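Kala's kitchen-clearing model can now put away 36 kinds of household object, at least in simulation. Moving it onto a real counter is proving slower.

Clarov, the Munbridge company behind the software, trains it on rendered kitchens before any hardware is involved. Pendo Lyimo, who runs the grasping team, says a rigid block is close to solved: the simulated gripper holds one in 90 percent of attempts. Soft food is another matter. "A loaf deforms, and our contact model mostly pretends it doesn't," she says. 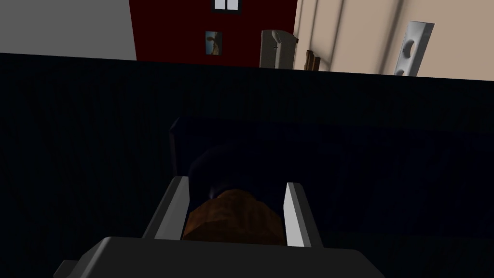 Lighting adds to the error. Depth estimates get worse on dark countertops, and Clarov now varies the brightness of every simulated room between runs. Jeptoo Kioko, an engineer at appliance maker Chege, tested an early build on a physical arm and logged nearly 16 seconds per item - a person needs 2. Chege plans another trial in September, with the same arm and new finger pads.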